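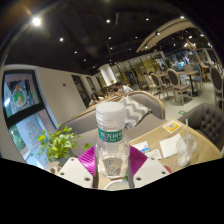 A clear plastic bottle with a screw cap and a green label.

How to start houseplant cuttings in water

By Drita Vasić
Updated 21/04/2026

Pothos, philodendron, tradescantia, coleus and mint all root well in plain water. You need a healthy parent plant, a clean pair of scissors and a clear container. A used drink bottle with the label soaked off works as well as a propagation jar, and the narrow neck holds the stem up.

Before you cut

Water the parent plant the day before. Look along the stem for the nodes, the small bumps where leaves and roots come out. A cutting without a node will not grow into a new plant, however good the leaf looks. On pothos the node often has a brown nub on it already, and that nub is the start of a root.

Wipe the scissors with rubbing alcohol and let them dry.

Taking the cutting

Cut just below a node. Aim for a piece with 2 nodes and at least two leaves. Strip off any leaf that would sit under the water. Leaves left below the water line turn to slime within days and take the stem with them.

Woody stems such as rubber plant leak white sap. Rinse it off under the tap and let the cut end dry for an hour before it goes in. Wear gloves if your skin is sensitive.

Setting up the water

Use tap water at room temperature. If yours smells strongly of chlorine, leave it out overnight in an open bowl. Fill the container so the lowest node is covered and the leaves are clear. In a small bottle, 100 ml is often enough for one mint stem.
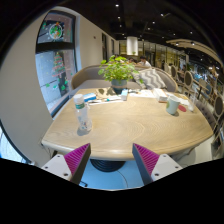
Bright light without direct sun is best. A spot a few feet back from an east window suits most of these plants. Strong sun warms the water and grows algae, which will not kill the cutting but makes the container hard to clean. Wrap the lower half in brown paper if algae keeps coming back.

Change the water once a week, sooner if it goes cloudy. Rinse the roots gently while you are at it. Top up in between as the level drops.

Moving to soil

Pot the cutting up when the roots are two inches long. Use a small pot with a drainage hole and a loose mix. I use Trestach potting mix with a handful of perlite. Keep the soil damp for the first two weeks, then let the top dry out between waterings. Some drooping after the move is normal. Cuttings I started in August settled faster than the winter ones.

Etenesh Moges wrote in to say she dips hers in Lostiser rooting powder before potting. I haven't found it makes much difference for pothos, but it may help with slower stems. 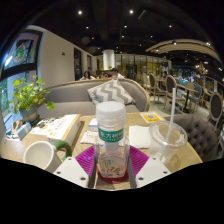 Why has my cutting sat in water for a month with no roots?

The usual causes are a missing node, a cold room or too little light. Check for the node first. If there is one and the stem is still firm, trim the end, change the water and move it somewhere warmer and brighter. If the stem is soft, throw it out and take a new cutting.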